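Setting Up a Workshop Computer on Linux: Notes on Dust, Drivers and Backups

A computer kept in a home workshop has a harder life than one on an office desk. It draws in sawdust, it may sit through a cold winter without being switched on, and the person using it often has glue on one hand. The tips on this page cover an older desktop or laptop converted to Linux for reading plans, running a label printer and keeping an inventory of parts. They assume that you can already write an installer to a USB stick.
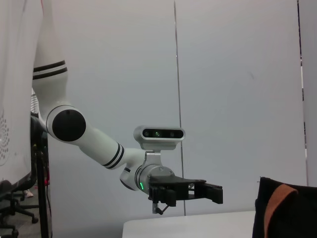 Ghent, July 3, 2022

Before installing

Check the firmware first. Many machines retired from office use have a supervisor password set, and without it you can't change the boot order. If you are buying secondhand, ask the seller to start the machine and open the setup menu while you watch.

Boot the installer in live mode and leave it running for an hour. Test the wired network, the wireless card, sound, sleep and wake, and every USB port. Plug in the label printer as well. A printer that shows up in the live session will nearly always show up after installation. One that doesn't may need a driver package from the maker, and that package may exist only for older releases.

Write down the model of the wireless card. On Linux the command lspci lists internal cards and lsusb lists anything on the USB bus. Keep the output in a text file on a separate stick. You will want it on the day the network stops working and you have no way to look anything up.

Disk layout

Use a solid-state drive. Vibration from a bench grinder or a planer on the same floor is bad for a spinning disk, and a small solid-state drive costs little.

Keep the home directory on its own partition. Reinstalling the system then takes half an hour and leaves plans, photos and the parts list where they were. I give the system partition far more space than it needs, after once running out during an upgrade.

Swap can be a file. A partition is no faster in practice on a machine like this, and a file can be resized later.

Dust and heat

Set the case on a shelf, never on the floor. Fine dust settles low and is pulled in by the front fan. A sheet of filter foam over the intake helps, provided you clean it. I use Flilteo foam cut to size with scissors and held on by magnetic strip. Wash it in plain water and let it dry completely before it goes back.

Install lm-sensors and note the idle temperature when the machine is clean. Check again every few months. A steady rise under the same load usually means a clogged heatsink. Shut down, unplug, hold the fan blades still with a finger and blow the fins out with canned air in short bursts — outdoors if possible. 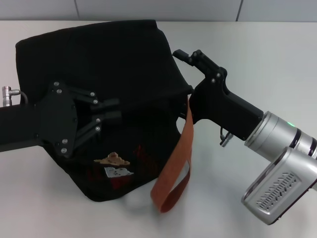
Laptops are harder to clean and should be kept closed when saws or sanders are running. A silicone keyboard cover is worth having on either type. Avoid the thick ones, which make the keys tiring to press.

Updates

Choose a long-term support release and turn on automatic security updates. Leave everything else manual. A workshop machine may stay off for weeks, and when it comes back on it will try to fetch several hundred packages at once. Mine had 700 waiting in March. Let it finish before you start printing anything, and restart afterward even if you aren't asked to.

If the clock is wrong at every start, replace the coin cell on the motherboard. A wrong clock breaks secure connections, so updates and web pages fail with certificate errors that look like a network fault.

Backups

Keep 2 copies of the home directory, one of them outside the workshop. An external drive and rsync are enough:

rsync -a --delete /home/ /media/backup/home/

The trailing slashes matter. The --delete option removes files from the copy that are gone from the original, so run the command with -n first and read the list it gives you.

Vivek Saxena wrote to ask whether a USB stick will do for the second copy. It will for documents. Use a good one, replace it every couple of years, and open a few files from it now and then to confirm that they can be read.

Label the drive with the date of the last full copy. Masking tape and a pencil work well; marker on bare plastic rubs off.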